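Section 2: Setting Up the Desktop

Clear the tabletop first. Yes, all of it, including the mug.

1. Stand the blue magazine file on the tabletop and slot in the colored folders. Put the three-tier drawers nearby.
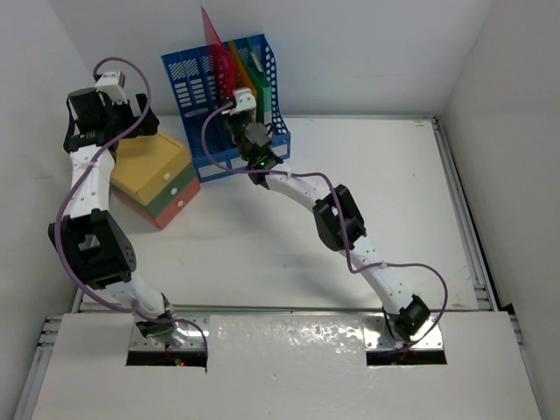
Fig. 2-1. File organizer and drawer stack.

Note: The file takes up to 30 folders. It does not read them for you.

2. Lay markers lengthwise in the shallow green box, side by side. Highlighters may share with darker colors; they have been known to get along.

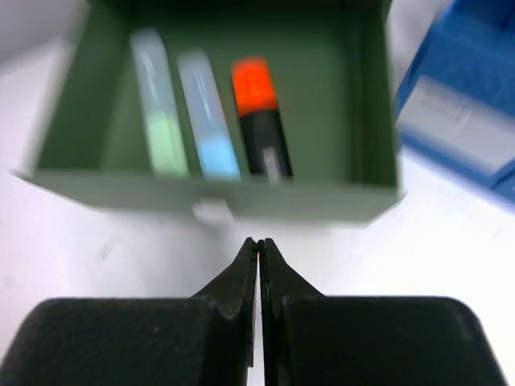
Fig. 2-2. Three markers in the green box, with space left over.

CAUTION: Spare space attracts paper clips, then batteries, then a key to something.

3. Find a spot for the blue tray. Paper goes in flat. Crumbs leave through the openings.

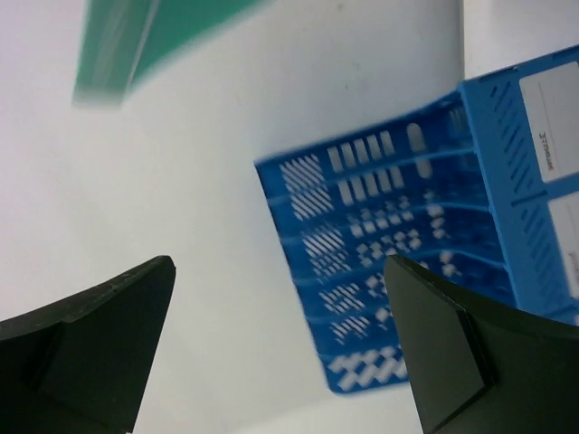

Fig. 2-3. Blue plastic tray, perforated.

4. Return the mug.

Questions: Noreen Ó Briain, Pustari desk line, ext. 752.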